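Barnance Hand Tool for Teaching by Demonstration
Sold by Cantero - ships with two fingers, one set of pads and a wrist strap

The pitch for the Barnance is that anyone can teach a robot a chore by doing the chore themselves. You hold the gripper, you pick up the cup, the software learns from your hand. We stock it, we sell a fair number of them, and we would still like you to read the rest of this page before you pay $992.

The tool itself is good. The fingers open wide and close evenly, and the trigger has less slop than the older Nirnix handle, which we stopped carrying in August. Where we part ways with the brochure is the claim of "a new skill in an afternoon." Iker Aranda in our workshop needed 784 demonstrations before his arm would fold a dish towel in a way he was willing to show a customer. He had done this before. Plan on a week.
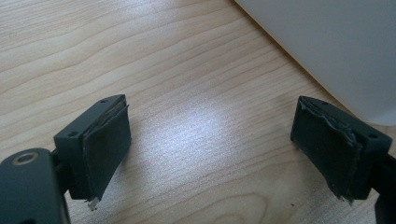

The pads are foam, and foam wears. The top edge usually frays first, and a torn pad grips differently from a fresh one, so demonstrations recorded on one may not match demonstrations recorded on the other. The maker says pads last "for the life of a project." We sell them in packs of 6 and most buyers come back for a second pack. Change left and right together, and write down when you did it.

Shiny tabletops are another sore point. Glare can confuse tracking, and the manual gives it one line. Try moving your lamp before you call us.

Compared with remote control: the Drastorano leader arm costs more and is slower to use, but you feel the real robot's limits while you drive it. With a hand tool it's easy to record a motion your arm can't reach - we have done it plenty of times.

Weight: 19 ounces with pads fitted
Screws: standard, driver not included
Returns: unopened pads only, tool within the trial period

Questions about fit with your arm go to Angelica Calimlim at the parts desk. Tell her the arm model and what you want it to do.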